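Chore testers wanted for August: paid, part time, strong opinions preferred

Kustow is looking for 38 people to spend part of August doing small household jobs by hand and then judging how well a machine does the same ones. The work takes place at our Amaral site. You do not need a technical background, and if you think home robots are oversold, please apply. So do we, most days.

We have been promised a robot that tidies up for as long as most of us have been paying bills. What we get is a video of one folded towel. Our project, Trovitz, wants duller evidence: which chores a machine can finish in an ordinary mess, how long it takes, and whether you would have been quicker doing it yourself.

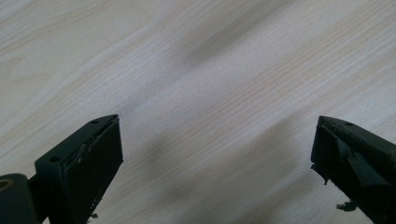
Posted by the Trovitz study desk

What you would do

You will work at a table with a hand-held gripper in each hand, moving everyday things from one spot to another. It is slow and a bit clumsy at first. Expect tired wrists. Sessions run 5 hours with a long lunch, and you can stop whenever you like. After that you watch robot attempts at the same chores and mark each one as done, half done, or not done. "Nearly" goes down as half done.

We also ask for a short written complaint at the end of each session. The word we use in house is Plistedness, meaning how much of a job is left over for a person once the machine says it has finished. Last year's scores were not flattering.

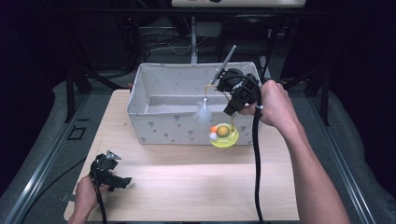
Tidying is the chore we trust least in the sales talk. Boxes of one size going into crates of one size proves very little to anyone with a living room. Give the job a toy with a fluffy feather and a yellow disc, hung over a cloth bin, and there is no single good place to grab it. Parts of it bend, parts of it swing, and a parent or a pet owner would have it put away without looking. We want people who notice that sort of thing and will say so on the form.

Pay and how to apply

You get $600 for the full set of sessions, paid at the end, or a share of it if you leave early. Lunch is included. Parking isn't.

Send us up to 400 words on a chore you would hand over tomorrow and one you wouldn't, with your reasons. No résumé needed. You must be 18 or over and free in the mornings. Applications close when the places are filled.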